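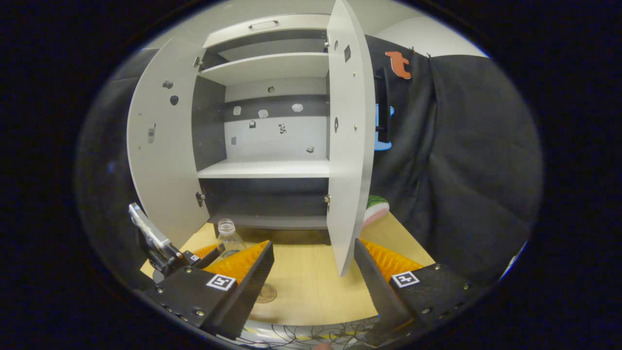

Gerholm Allotment Society, Compost and Soil Group

Plot diary, October 17, 2022

Turned bay 2 this morning. Core temperature before turning was 42 C at fork depth, down from the last entry but still well above the air. The outer layer on the north side had matted, mostly grass clippings put in too thick. Broke it up by hand and mixed in shredded card until a squeezed handful held together without dripping.

Bay 1 is finished and was sieved through the 13 mm mesh. Oversize went back into bay 2 as a starter. The sieved material is dark and crumbly and smells of soil, with a few bits of eggshell that passed the mesh. Bagged it and weighed the lot on the platform scale: 402 kg. That will cover the Stindside beds at the usual depth, with a little left for the leeks.

pH strips on a soil and water slurry read slightly acid at Stindside and neutral by the road. Will lime the first and leave the second alone. The old strips are past their date, so repeat both in December with the new pack before spreading anything.

Seed stock checked and put back in the cabinet by crop, beans on the lower of the two shelves. Onion seed does not keep, and three packets went in the bin.

Rain gauge 17 mm. Water butt full, overflow running to the ditch as it should. Hose drained and coiled. Bay 3 lid still needs a hinge.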